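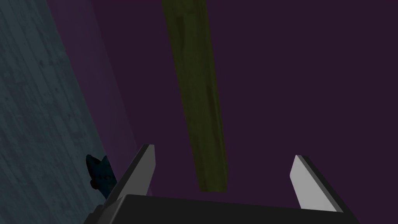 Holzer gripper cell, simulated: setup and upkeep notes

Maintainer: Yasmine Abdel Hamid, Cokusville
Last edited January 30, 2020

What you get

A simulated two-finger gripper cell, 1529 episodes recorded in it, and the settings we used. The earlier README called the cell "ready to run." I took that line out. It runs if you do the steps under Setup, in order, and check the result yourself.

Setup

Unpack the release into an empty folder. Old config files from Tornden will load without a warning and give you the wrong finger limits.

Run the homing script with the fingers fully open. If the two finger positions differ at the end, stop. Do not fix it with an offset. Three people have tried that and all three had to redo their recordings.

Set the wrist view before you change any lighting. The default lighting is dim and the inner faces of the fingers can look very different in brightness from each other. I would not trust any grasp detector tuned on one finger only.

Leave the physics rate at 2000 steps per second. The Wotton branch claims lower rates work just as well. I have seen no test that shows it.

Upkeep

Re-home every 131 episodes. The number came with the cell and I can't find out who picked it, but drift did show up when we skipped it.

After any change to surface textures, rebuild the cache by hand. The automatic rebuild reports success even when it does nothing.

Known problems

585 episodes have no grasp label. They are not failures, so don't count them that way.

Thin flat parts lying on a surface sometimes sink into it on contact. The February patch is supposed to cure this. Check before you believe it.

Nothing in this release has been compared with a physical gripper. Any transfer numbers you see quoted for it did not come from us.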